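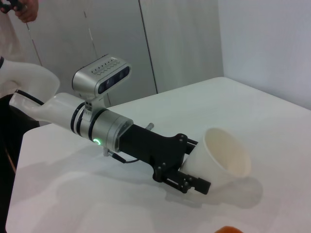

White arm with a silver depth camera on the wrist

Galtau 40 Training Goal
3 min read

The Galtau 40 is a freestanding football goal for club training, small-sided matches and school use. It replaces the older Bikau goal in our range and takes the same nets, so clubs that already own Bikau nets can carry on using them.

The frame is aluminium with a powder-coated white finish. Uprights and crossbar are one profile all the way through, and the corner joints are bolted from the back so there are no bolt heads facing the pitch. The back bar is steel and adds most of the weight. It comes in two halves that slide together and lock with a pin.

Net clips are moulded plastic and push into a channel along the rear of the frame. We send spare clips with every goal, as these are the part that gets lost first. Older hook-style clips from other makers do not fit the channel.

Moving and storing

Two adults can lift the goal over short distances. For anything further we suggest the wheel kit, sold separately, which bolts to the back bar and swings up out of the way during play. The side frames fold flat against the crossbar. Folded goals can be stood against a wall but should be strapped to it.

On artificial turf, lift the goal and do not drag it - the feet are rubber and will mark the surface.

Anchoring

The goal must be anchored or weighted every time it is used, indoors or out. Ground anchors for grass come in the box. For artificial surfaces and sports halls you will need the Irberg weight bags, which sit over the back bar and are filled with dry sand. Please do not use loose kerb stones or spare tyres.

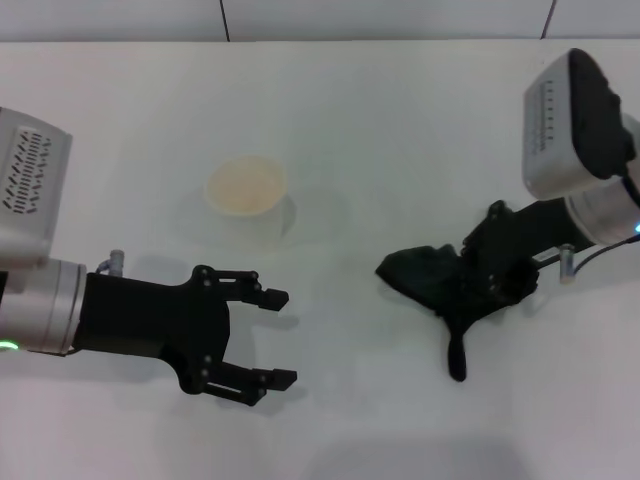 Black two-finger gripper over a white tabletop

Specification

Frame: aluminium, white powder coat
Back bar: steel, two-part
Weight without net: 40 kg
Net mesh: 100 mm
Net colour: white, or green to order
Ground anchors: four, included
Weight bags: not included
Wheel kit: not included
Assembly: two people, hex key supplied

Price and delivery

A single goal is £479 including net and anchors. A club set of six is £2,610. Prices include VAT and delivery to mainland addresses at ground level. The driver will not carry the goals across a field, so have people ready if your store is away from the car park.

Goals are made to order outside the main season. Orders placed in February usually take longer than the rest of the year, as schools buy then. Green nets add a week.

Spare parts

Clips, corner joints, lock pins and feet are kept in stock. Crossbars can be bought on their own. If you are ordering a crossbar for a goal bought before this model, measure the profile first - the Bikau one is slightly narrower and the joints will not grip it.

Page updated 12 August 2019

Filed under: Football > Goals & Nets > Training Goals

Comments (3)

leftback72
Had a pair since last season for our under-tens. Frames are fine. The lock pin on one was stiff from new and needed a bit of grease.

Furukawa
Do the weight bags come filled? Could not see it on the Irberg page either.

touchline_mum
They came empty when we ordered. Get the sand before training night, it took us ages with one shovel. Folding is easy enough once you have done it a couple of times but watch your fingers at the hinge.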